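Towel and linen folders wanted, Prudstead. Immediate start

Findell Laundry Services, Fortin Road unit, Prudstead
Posted 23 October 2024
Ref 425

Need 3 people for the folding tables. Mornings mostly, one late shift a week, rota goes up on the Friday before. Temp to begin with, could go permanent after July for the right person.

The work: towels, flannels, bath mats, some bed linen when the hotels are busy. Towels come through from the dryers in cages, you take one, shake it out, check the hem and the seams, fold to the customer's pattern, stack. Pulled threads or a hem coming undone goes in the mending bin. Stains back to wash. Terry is bulky and does not want to lie flat so you need a bit of patience, the rest is practise.
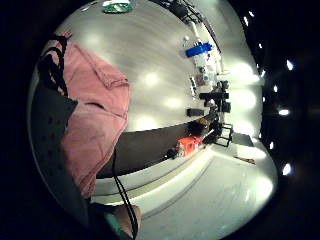

Standing job, tables are waist height and don't adjust. Please think about that before you apply. Some lifting, full cages are wheeled but the bags for the small customers (salons, the swimming club, two B&Bs) are carried out to the van.

Pay is £399 a week for the full rota, paid Thursdays. Part rota considered, say which days. Tabard given, bring own flat shoes. No jewellery on the tables please, it catches in the loops.

No experience needed. If you have done hotel housekeeping or care home laundry say so, you will pick it up quicker. You do need to be able to read a docket and keep one customers stuff apart from the next, colours get mixed up more than anything else and we get the phone call.

Getting here: 128 bus to Siker Lane, then five mins walk, gate is on the left past the tyre place. Parking for bikes, a few car spaces but they go early.

To apply come in any weekday before noon and ask at the hatch for a form, or leave your name and number through the letterbox with the ref on it. No CV. Trial is one paid morning. We will ring either way, might take a few days as we are short.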